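Cued Recall and False Detail in Early Childhood Memories
Final project report, Research Methods in Psychology
Trillside College
Submitted 2024-10-15

Summary

This project looked at whether adults add details to an early childhood memory after reading a short prompt that mentions things they did not bring up themselves. Nineteen students from Trillside each described their earliest clear memory in writing, read a prompt, and described the same memory again two weeks later. People who read the prompt with suggested details wrote longer second accounts, and more of the new material matched the suggestions. People who read the neutral prompt also added material, though less of it. The sample is too small for firm claims, and there are problems with the way the prompts were written that are covered near the end.

Background

Most adults can't reliably recall events from before the age of three or so. Many people still report memories from that period, and some report them in great detail. Part of the explanation usually given in class was that a memory gets rebuilt each time it is told, and that family stories, photographs and questions from other people can become part of it.

I first became interested in the topic through a paperback on regression methods, which was on the optional reading list for the spring course. The author treats a vivid account as evidence that the event took place. I wanted to look at the vividness alone and leave the question of truth out of it, because there was no way to check what any of the participants remembered.

The study is loosely based on the Lindqvist procedure from our course reader. In that procedure people write freely, then get a written cue, then write again after a delay. The reader's version uses three sessions. I used two, mainly because of the length of the term.

Question

Does a prompt that contains specific sensory suggestions lead to more new detail in a second account than a neutral prompt does?

Participants

All participants were enrolled at Trillside and were between 18 and 26 years old. They signed up through the department's participant list and got course credit. Nobody was told the purpose until the end. Ten were assigned to the suggestion group and nine to the neutral group. I asked people not to choose a memory that was upsetting to them, and the consent form said they could stop at any point or change to a different memory.

Setting

Both sessions were held in the Donel Building, ground floor, in one of the small study rooms. Participants came one at a time. They wrote by hand with the door closed and had 20 minutes. I stayed in the hallway and knocked when there were five minutes left. Phones were left in a tray outside.

I had planned to use the same room each time. It was double booked for part of the second week and four of the second sessions were moved across the hall. The other room is a little larger and gets more noise from the stairs. I don't think this changed much, but it is a difference between the first and second accounts for those four people.
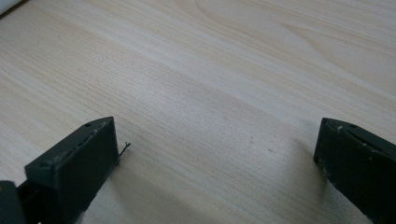 Materials

Each person got a lined answer booklet and one printed prompt. Both prompts were the same length, within a few words. The neutral prompt said that memories can be thought of in terms of place, people and time, and asked the reader to think about the memory for a moment. The suggestion prompt said that people often remember a smell of food, a radio or music in another room, the feel of a rug or blanket, and an adult speaking from a doorway. It did not say that the reader's own memory had any of these in it.

Scoring

The booklets were typed up and given code numbers. I used the Tremov detail checklist, which splits an account into single units of detail and sorts them as visual, sound, smell, touch, person, place, or thought. "My grandmother was in the kitchen" counts as two units, one person and one place. Repeats were not counted.

A classmate scored a portion of the booklets without knowing which group they came from. We agreed on most units. Most disagreements were over thoughts and feelings, where it was often unclear if the writer meant something felt at the time or something felt while writing. We settled those by discussion.

Results

The first accounts from both groups together contained 708 units of detail. The second accounts contained 889, so there was an increase overall. Most of the increase came from the suggestion group.

In the suggestion group, sound and touch went up the most. Several people who had not mentioned any sound the first time now wrote about a radio or a television in the next room. Smell went up less than I expected. The adult in the doorway showed up in a few second accounts, in one case as a parent who had been described as away at work in the first account.

In the neutral group, the added details were mostly visual and were spread over many different things. Two people in this group wrote shorter accounts the second time. One of them noted in the margin that she had already told it.

Discussion

The results fit the idea that suggested material can work its way into an account even when it is given in general terms. They do not show that the new details were false. A prompt might also help a person recall something real, and this design can't tell the two apart. A follow-up would need some outside record of the event, such as notes from a parent.

Limitations

The two prompts differed in more than one way. The suggestion prompt was more interesting to read, and people may have written more for that reason. The neutral prompt should have had some concrete content that was unrelated to memory.

The delay of two weeks was not exact for everyone. I also did not ask whether participants had talked about the memory with family between sessions. Three people told me afterward that they had called home about it.

The first draft of this report ran well over the limit of 3000 words, so the full scoring rules and both prompts have been moved to the appendix. The original proposal, approved in April, is filed with the department.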